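2018-04-05, Nesden bench, arm 2

Picked up from where the Redorel group left off. Their page says the fruit task is solved and we can move to the next unit. I don't believe it yet. They had one good afternoon with it and wrote it up that evening, and the log they point to has 843 lines in it with no column for what went wrong. A run where the arm gave up and a run where somebody bumped the stop look exactly the same in there.

So I'm going back to the start with the same task and a stricter sheet. One line per attempt, operator's initials, grasp yes/no, release yes/no, and a comment that says something. "OK" doesn't count as a comment. I've done 19 attempts to that sheet so far and won't quote a success rate off that few, whatever the showcase poster needs.

Things I don't trust yet, in no order:

The grip force. Âu (the club's name for the grasp script, don't ask me to defend it) closes until the motor current goes up and then calls it a grasp. The current also goes up when a finger catches the bowl. I'd like to see it tell those apart before anyone uses the word "detects".

The colour step. Red on a pale grey print is about as easy as it gets. The threshold was tuned on this cloth and has never been tried on another one. My guess is it falls over on anything with a strong colour in it.

The big orange one with the fabric-like leaves. It's smooth, wide for our fingers, and the leaves and stem are on top where a straight-down approach wants to go. Redorel's page only talks about the small red ones.

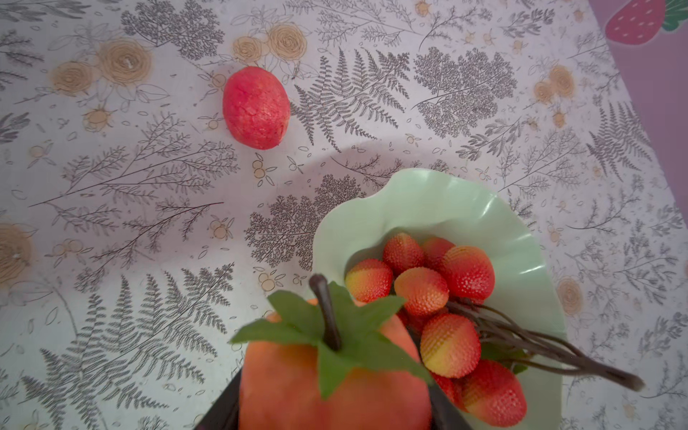 Huệ Lò thinks I'm being too hard on the script, and that the orange fruit so close to the ruffled rim is a worse case than anything in the competition rules, so if we can get it most of the time we should take the win and spend the rest of April on the drive base.

Fair point about the drive base. I still want the bowl contacts logged separately. If the fingers are touching the rim and the script is scoring that as a grasp, we'll find out on the competition table in front of the judges, and I'd sooner find out at Nesden.

Also had a look at the Nasen calibration sheet. The wrist offset on it doesn't match the one in the config. Two different people have edited the config and neither left a note. I've put the sheet's value back and kept the old one commented out underneath. Please don't delete it.

To do:
Thắng Lâm to add the bowl contact column and a stop reason.
Me: same task on a plain dark cloth, no retuning first.
Ask Redorel for their raw log, the whole thing.
Finger pads, left one is wearing on the inside edge. Spares in the second drawer.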